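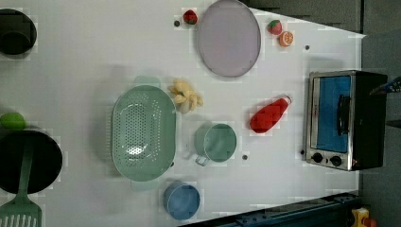 Re: [food-list] Moving the Friday pantry to Drerno

Two things bother me about the proposal, and neither one got an answer at the August meeting.

> Gilileck will give us the hall at Drerno for 5 months,
> free of charge. Their people say we could serve 600
> households there, up from what we manage now. Favari has
> offered to do the deliveries. I think we should say yes
> before someone else does.

Where does 600 come from? I asked for the worksheet and got a flyer. Our sign-in book doesn't come close to that, and a bigger hall won't put more rice on the shelves. If Gilileck has a survey, send it to the list and I'll read it.
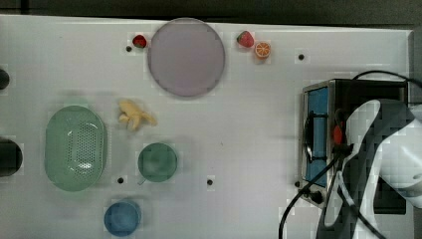 I'd also like to know what "free of charge" covers. The last free hall we had came with a cleaning fee and a bill for heat. The draft agreement says "reasonable running costs," and I don't see a cap on that anywhere. The one figure I could find was $1250 for "setup," with no word on who pays it or what gets set up.

Then there's the bus. Moges Street has a stop at the door. Drerno is more than 6 blocks from the nearest one, uphill, and a lot of our people carry two bags and bring kids. Favari delivering to the hall does nothing for somebody walking home from it.

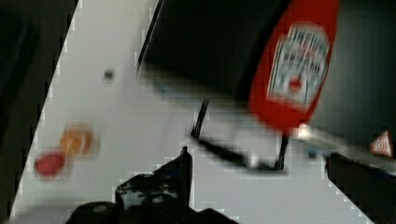
Moges Street Food Pantry, Supply and Shelves Group

I've heard that we can "always come back" if it goes badly. Can we? The lease on Moges Street says we lose the cold room if it sits idle. Page two, near the bottom. I'd want that changed in writing first, and I doubt the landlord is in a hurry to do it.

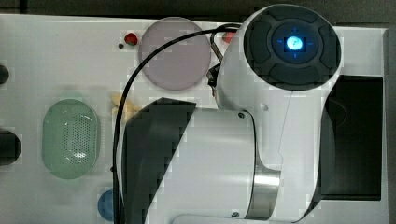
What I'd need before voting yes

- the survey, or whatever the 600 is based on
- a dollar limit on running costs
- a letter about the cold room
- a plan for people without cars

If all that shows up by Friday I'll read it over the weekend. If it doesn't, put me down as a no for now.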